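The Holder

The flat above the pharmacy in Gumine had been let furnished, and the inventory ran to four pages. Silvana Figueiredo read it standing up, as the chairs were stacked on the table. Item 40 was a utensil holder, grey, three compartments. She found it under the sink behind a bucket.

Her aunt had rented the place for eleven years and had died in March. The rent was paid to the end of the month, 982 in all, and the agent at Sabbagh wanted the keys by noon on the last day. Whatever was on the inventory stayed. Whatever was not on it had to go.

She started with the bedroom, as it was the easiest. Coats, sheets, a sewing box, a radio that worked if you held the aerial. By the afternoon she had nine bags by the door and had drunk all the milk.

The kitchen took longer. Her aunt had kept things in the wrong containers. There were buttons in the tea caddy and tea in a jar marked salt. The drawer by the cooker would not open more than a hand's width, and Silvana had to slide a ruler in and push things flat before it came. Inside were corks, string, a receipt from Zerum for 350 and a great many spoons.

She did not know which spoons were on the inventory. It said "kitchen utensils, various". She rang the agent, who said various meant various.

So she washed everything and laid it on a towel. She kept the wooden spoons for herself, as they were worn down on one side and her aunt had been left-handed. The ladle was bent and went in a bag. She threw out two peelers and a tin opener that had rusted shut.

Then she cleaned the holder. She did the corners with an old toothbrush and the wire with a cloth. She put a black cloth over the table to hide the burn from the iron, and stood the holder on it. It looked better than it had under the sink. She tried the things she was leaving in different places, one to each compartment, then all together on the left, the way her aunt had always done it at home. The other two had been for post and for pencils.

She left them like that.

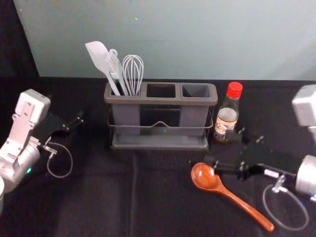
You always put the whisk in with the rest, her cousin wrote back that evening, and then you can't get it out without bringing everything else with it. Give it one of the empty ones. And ask whether they really want a spatula, because if they don't, I do.

Silvana read this on the stairs with a bag in each hand. She took the bags down, came back up and lifted the whisk out. It caught on the turner, as her cousin had said it would. She stood it on its own in the middle, where it fell against the side and looked lonely, and after a minute she put it back.

She did not ask the agent about the spatula. She ticked item 40, and under "kitchen utensils, various" she wrote three. Then she took the chairs down off the stack and sat on one of them until the light went.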